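Standness Cricket Club Forum > Club Talk > Training in Ramadan

Posted by ernik_spin, 22 April 2020

Good evening to all. Ramadan begins this week and four of our second team will fast. I know there is no cricket at the moment, but we still have the fitness plan for home. My question is whether the evening session can move to after sunset. I bowled 15 overs while fasting last July when I made up some missed days, and I was no use to anyone in field the next day.
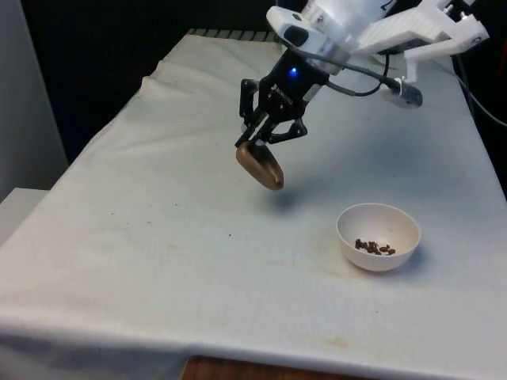
My proposal is simple. Short stretching before sunset, then food, then the harder work one hour later. I don't ask that everybody changes, only that the late session also counts for attendance.

Reply from longleg62

Sorry, I don't agree. A plan is a plan. If we have two sessions then the captain must check two lists, and last year he could not manage one.

Reply from Maeve Ó Briain

It is 2 lists of nine names, longleg. I can keep the late one. When I played at Skikow we did it this way for the whole month and the bowlers came back in good condition.

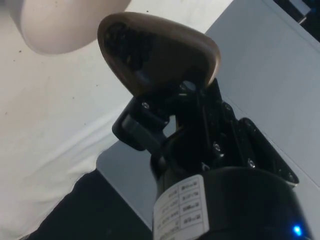

2 min read

Reply from ernik_spin

Thank you Maeve. I would only add that running at night is not for the batsmen with small children, so they can stay with the early time.

Reply from longleg62

Fine, but who decides if the late people did the full distance? Aidan Ó Gríofa wrote down 5 km every day in winter and we all saw him in April.

Reply from Aidan Ó Gríofa

I did run it. Slowly. I am for the late session also, I am not fasting but I work until eight.

Reply from Maeve Ó Briain

Then please write your name under this message, late or early, before Friday.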